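Mug storage, second attempt

The first version of the mug shelf went up in October and held until I put a full row of stoneware on it. The board sagged, the front edge rolled forward, and two handles chipped. I took it down and went back to keeping everything in the cupboard, stacked, which chips handles more slowly.

The revised version is lower and does less. It is a riser that sits at the back of the work surface, with mugs in front of it and glass on top. I wanted to know how much usable depth remained once the shelf was in place, and whether a mug could be picked up by the handle without a knuckle touching the board.
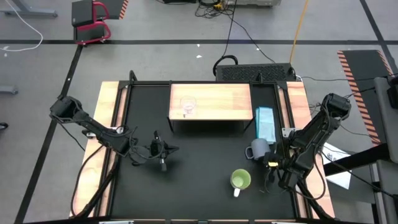

Depth is the first constraint with any riser. A deep board gives more storage on top and takes the same amount away from the surface below, unless things are pushed underneath, and things pushed underneath are forgotten. I set the clearance at 165 mm, enough for any mug I own plus a hand. Glass goes on top because it is light and because I can see the rim from a distance. The one clear drinking glass at the left of the wood-grain top is about as much as I want up there near the edge, and the folded light blue cloth stays to the right of the shelf, lengthwise, where wet items are put down first. Mugs stay on the black surface. A dark surface shows every water ring, so I wipe it more often than I would wipe a pale one.

The shelf supports are thin black metal. The front legs angle down to the surface, and the angle matters when cleaning, as a cloth catches behind a leg of that kind. I used Retitz felt pads under the feet for a week and removed them. They absorb water and then hold it against the finish.

Grouping is the second constraint. I used to sort by size, with the largest at the back, and found that I was reaching over things constantly. Sorting by use works better. Drinking mugs are in one group. Anything with a scale or a pour function is in another, even if it has a handle and would fit with the mugs. The exception is the plastic measuring cup, which I use for coffee water every morning and which therefore lives next to a mug. 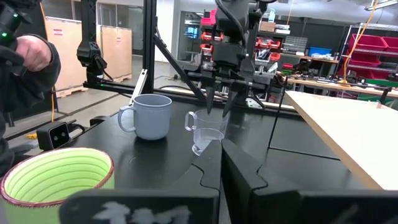

Handles and direction

Most handles point left. I am right-handed and this looks wrong on paper, but I lift with the left hand and pour with the right. With handles alternating, a row takes less width and every second mug has to be turned before it is lifted. I gave up the width.

Mugs dry upright or on their side, never upside down on a flat surface. Inverted on a flat board, the rim seals and the inside stays damp. On its side, a mug drains and gets some air, though it needs the handle as a stop or it will roll. A Groline mat with raised ribs would solve this and would also take up a third of the depth I have been trying to recover.

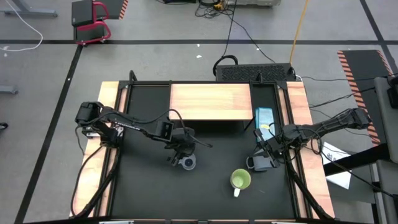

Leopoldo Ayala wrote after the last post that drying on the side leaves a line of scale along the lowest point of the wall, and that in a hard water area he would rather towel everything at once and put it away. He has a point about the scale. I get it too, and a wipe with vinegar every couple of weeks removes it. I dislike toweling because the towel is usually the dirtiest item in the kitchen by evening.

Remaining work: the top of the shelf needs another coat of oil on the end grain, and I want to try a lip of 9 mm along the front edge so that a glass cannot be nudged off. If the lip makes wiping harder, it comes off again.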